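Home Topics A–Z Random article Contribute

We use cookies to remember your reading settings. Accept Manage

Horizon line
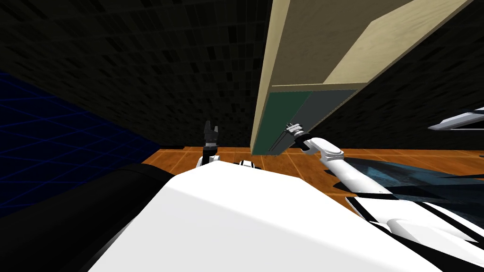 A slanting floor line in a computer-rendered room, viewed from low down.

Reading time: 3 minutes

The horizon line, in drawing and painting, is the level of the viewer's eye carried straight out into the distance. On a calm sea it falls nearly where the water meets the sky, and that is how most of us first come to know it, but artists use the word indoors as well, where walls and furniture hide the real horizon altogether. A person sitting on the floor has a low horizon line and a person up a ladder has a high one, and everything in the drawing has to agree with whichever has been chosen.

Use in perspective

Level lines that run away from the viewer, such as the edges of floorboards or the tops of bookshelves, seem to draw together as they go, and when they are parallel to one another they meet at a single vanishing point on the horizon line. Lines below the eye appear to climb toward it and lines above the eye appear to come down. Beginners are often told to lay a ruler along a tabletop in a photograph and follow it outward, and it is a pleasant way to spend a rainy afternoon.

The teacher Nurhan Tekin, whose handbook for evening classes at Flekdale went through 2 editions, liked her students to draw the same kitchen chair from the floor, from a stool and from the landing of the stairs. She kept almost 400 of these chair drawings, and the school still hangs a few of them in its front hall every March.

Tilted horizons

When the viewer's head leans to one side, the horizon leans the other way in the picture. The vanishing points lean along with it, so a tilted view can be every bit as correct as a level one. Painters of ships have long made good use of this, and film-makers call a sideways lean of the camera a Dutch angle. A small tilt tends to look like a mistake, while a large one gives a feeling of unease or motion.

A floor's far edge is sometimes loosely called its horizon, though the two are separate things. In a small room the far edge of the floor lies well below eye level, and Chia-jung Lau, in her essays for the Idine drawing circle, asked readers to mark both in different colored pencils before starting anything else.

See also: Vanishing point; Eye level; Foreshortening

Last edited 13/09/2018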